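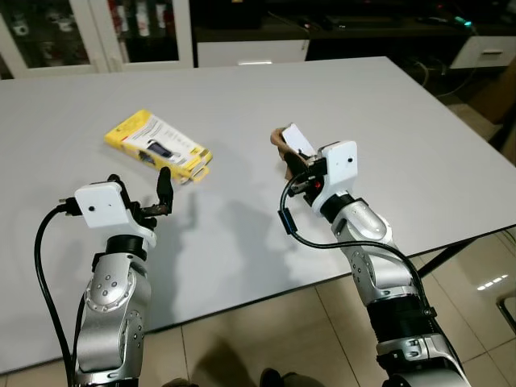 Call for Participants: Two-Arm Packaging Build, Warneck Shared Workshop

The Warneck Shared Workshop invites applications from members and local residents for its two-arm build, known in the shop as Natach. Two places are open for the term beginning in December.

The build has a pair of jointed arms with grippers working over one white table. The present task is the handling of small retail packages and card inserts, which the arms are to pick up, turn and set down in a given order.

Participants will be expected to:
Attend one evening session each week, beginning at 6:30 p.m.
Maintain cable runs and gripper fingers
Keep a written log of every trial
Assist with arm calibration under supervision

Prior experience with robots is not required. Applicants should be comfortable with hand tools and able to read simple code. The places are unpaid. A materials fee of $395 applies and may be paid in two parts. Members of the Dubey tool library pay no fee.

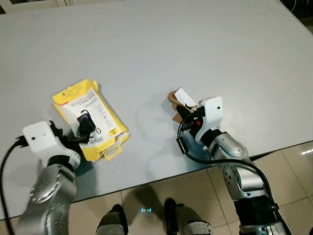 Dubey, for the tool library, adds that applicants should not be put off by the coding requirement, as most of the past term went into crimping connectors and rewriting the log sheets, and that anyone willing to do that patiently will be useful.

Sessions last about 8 hours per month in total. Safety training is provided on the first evening and must be completed before any powered work.

To apply, send a one-page letter to the Itau Room desk at the workshop, stating your availability and any relevant experience. Applications close at the end of November.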